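Zerkadard Score Library — Progress Report to the Onberg Fund
Reporting period: second half, closing December

1. Scanning

The grant covers scanning and cataloging of the library's band and orchestra parts for use on tablets. At the close of the period 1613 parts had been scanned, of which 498 are horn and other low brass parts taken from the Siriwardena bequest. Scans are made in grayscale and cropped to the staff margins. Parts with heavy pencil marks are scanned twice, once at normal contrast and once with the threshold raised, and both files are kept.

The standard setting was changed in October from 300 to 400 dots per inch. At the lower setting, ledger lines and small accidentals in the older march-size parts broke up when enlarged to a full tablet page.
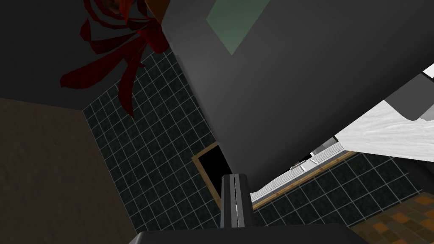

Parts scanned before the change are not being redone as a group. Librarians flag a part when a player reports a reading problem, and flagged parts go back into the queue. Transposed parts are filed under the printed key — horn in E flat, horn in F — with no transposed copies made under this grant.

2. Page turns and file format

Files are delivered as single-part PDFs. Where the printed part has a turn in the middle of a passage, the file keeps the original page order. Half-page turning is left to the reader software. Repeats and da capo jumps have been linked in the concert marches only.
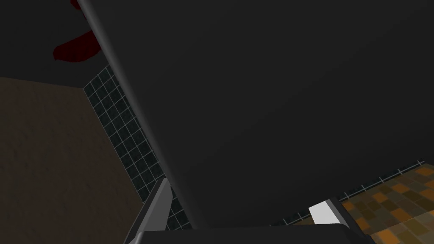 Linking the overtures will take longer, as several have cuts marked by hand that disagree between parts. A cut list is being drawn up from the conductor scores.

3. Lending

Skundlow, the lending system, now issues a full set of parts to an ensemble in one transaction. Returns close the files on the player's device at midnight. One fault remains open: annotations are lost if a loan is renewed after it has expired.

4. Next period

Percussion parts, remaining overtures, repair of the renewal fault. No change to the budget is requested.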